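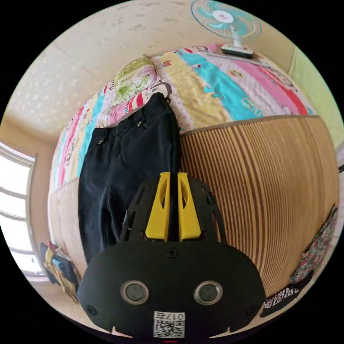

One reader in Dellton wrote to me that mending is a nice hobby for people with time on their hands, and that the rest of us should buy new pants and get on with life. Fair enough, I thought, and then I kept thinking about it all through Friday!

I love mending. I came to it by way of a split seam and a two-dollar packet of needles from Friesen, and my first repair looked like a caterpillar had fallen asleep on my knee. I wore it to work anyway. Ten minutes of sewing had bought me another winter, and I was thrilled (I still have them, and they've been through six more repairs).

What gets me is how much you learn about a thing once you've opened it up. Hems have folds inside folds. Pockets are little bags somebody had to turn right side out. I had worn clothes for over 30 years without once looking at the back of a buttonhole, and they're gorgeous back there!

So to my reader: yes, it takes time. So does driving out to Tristex on a Saturday, circling for parking and trying on pants that don't fit. I'd take the kitchen table, the radio and a spool of thread any evening of the week. Start with a button. Use doubled thread, and go through each hole more times than you think you need to.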